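Irkgate board puts simulation ahead of second robot order

The Irkgate senior housing authority will spend the coming budget year testing delivery robots in computer-rendered rooms before it commits to buying more of them, under an equipment plan approved by its board on a 5-2 vote.

The plan holds back money that had been penciled in for a second group of indoor robots. In its place, the authority will pay for simulation licenses, one new workstation and staff time to build virtual versions of the apartments and common rooms where the machines would carry meals, laundry and mail.

Kourosh Mahmoudi, who manages equipment purchasing for the authority, told the board that the first order was placed too quickly. Irkgate bought 3 robots from Curavent, a supplier of indoor delivery machines, after a short demonstration in an empty hallway. Staff later found that the hallway had little in common with furnished rooms.

"We bought on the strength of a corridor," Mahmoudi said. "People have chairs and side tables. They have tablecloths that go down to the floor. We should have had that in front of us when we wrote the specification."

The authority has 344 apartments in its four buildings. Under the original schedule, robots would have been working in all of them by the end of next year. That target has been dropped, and the board did not set a new one.

Work on the virtual rooms has already started using Kudo, a simulation package the authority has on a trial license. The software lets staff furnish a room and look at it from where a robot would be. Mahmoudi's office has been building ordinary living spaces first, with furniture placed near doorways and walls that block part of the view.

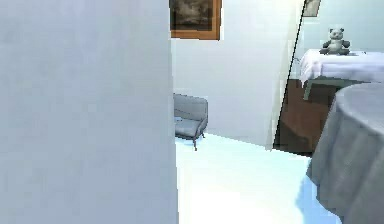
A simulated living space with a cloth-covered round table, right, and a doorway to an adjoining room.

Melquiades Olvera, a contractor hired to set up the test rooms, said the furnishings matter as much as the floor plan. Cloth is a particular concern, he said, because a draped table can read to a sensor as a solid block or as open space, depending on the equipment. Pale walls and floors with few markings are another.

Olvera plans to run each candidate robot's software through 2000 simulated trips before the authority asks any vendor for a price. Trips will be scored on whether the robot reaches its destination, how long it takes and how close it comes to furniture. Vendors will get the results for their own machines but not for competitors'.

The licenses will cost the authority around $2000 a month once the trial ends in October. The workstation is a one-time purchase. Money for both comes from the equipment replacement fund, which also pays for kitchen appliances and elevator parts, and that drew most of the questions at the meeting.

One board member asked whether kitchen repairs would be delayed. Mahmoudi said the dishwasher replacement at the east building would go ahead as planned, but that a new steam table had been moved to the following year.

Two members who voted against the plan said they would have preferred to lease a single machine and try it with residents who agreed to take part. Mahmoudi said leasing was still possible. He had asked Curavent and a second company, Pronier, for lease terms and had heard back only from Pronier, whose offer required a three-year agreement. He did not recommend signing it.

The board also asked for a full cost estimate to come with any future purchase request. It must include charging stations, spare batteries, door hardware, insurance and training. The first order left out door hardware, and the authority paid for it separately after the robots arrived.

The Curavent robots will stay in use on the ground floor of the main building, where they carry linens between the laundry room and the storage area. They will not be sent into apartments during the testing period.

Residents can view the virtual rooms at an open house on Saturday at 10 a.m. in the main building's community room. Olvera will be there to take suggestions for furniture and layouts that should be added. Comment forms will also be available at the front desk of each building.

Mahmoudi is expected to report to the board with the first test results before next year's budget requests are due.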